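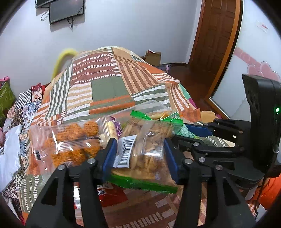 ## Section 4: Clearing Soft and Crinkly Items

By now you have the Vekitz grippers charged, paired and sitting comfortably in your hands, so let's move on to the chore that most people ask us about first, and that is picking up a pile of small packages from a bed or sofa. It sounds like the easiest job in the house. A grown-up with two free hands can do it while talking on the phone! For a machine it is still a hard one, and we would like you to know that before you start, so that you don't get discouraged halfway through your first afternoon.

Snack bags bend, slide and catch the light. A barcode label can end up at any angle, clear plastic lets the software see straight through to whatever is behind it, and a busy bedspread gives it a great many edges to sort out. Your demonstrations are how the Zein planner learns to cope with all this, and it needs plenty of them.

### 4.1 Before you begin

1. Check that the blue pads on both grippers are clean. Wipe them with a barely damp cloth and let them dry.
2. Look for the green light on the housing. If it is blinking, go back to Section 3 and pair again.
3. Spread the packages out on the bed cover. They may touch or overlap a little – that is how people leave them, after all.
4. Put your container within easy reach, on the side of your stronger hand.
5. Let the cable hang free, well away from the packages.

**Note:** You don't need to tidy the rest of the room. Patterned quilts, boxes and toys are all welcome, and we learned at our Vilavthorpe test house that a planner trained only on plain white sheets gets terribly confused by a patchwork one.

### 4.2 Recording a pick

1. Hold both grippers open above the bed and wait for the short beep.
2. Bring one gripper down over the package you want, with a pad on either side of it.
3. Close slowly until the pads just touch the plastic. Count to 2, then close a little more.
4. If the package is long or heavy at one end, steady it with the second gripper.
5. Lift straight up, carry it across to the container and open the fingers all the way.
6. Return to your starting position before you go on to the next one.

Please don't hurry. A calm, slightly boring demonstration teaches a great deal more than a quick one, and if you drop something, simply pick it up again and carry on. Those recoveries are worth keeping.

**Caution:** Don't squeeze sealed bags hard. The fingers can close with enough force to pop a seam, and crumbs in the pivots are a nuisance to clean out (see Section 7).

**Caution:** Keep hair, sleeves and small children's fingers clear of the moving bars.

### 4.3 How many, and what to expect

Plan on 300 picks for a first training run and 800 if your household has a lot of shiny or see-through packaging. You can spread them over as many days as you like.

In the Pradetwood trial that wrapped up in September, we asked the planner to clear snack packages entirely by itself. It managed 672 out of 800 attempts. Most of the misses were flat, clear packages lying on top of one another, and the machine was a good deal slower than any of us would have been. So, can it do your chores yet? Some of them, some of the time, with you in the room. Please don't leave it running unattended.

When you have finished recording, hold both grippers closed until you hear the long beep, and then go on to Section 5, where we'll tackle socks.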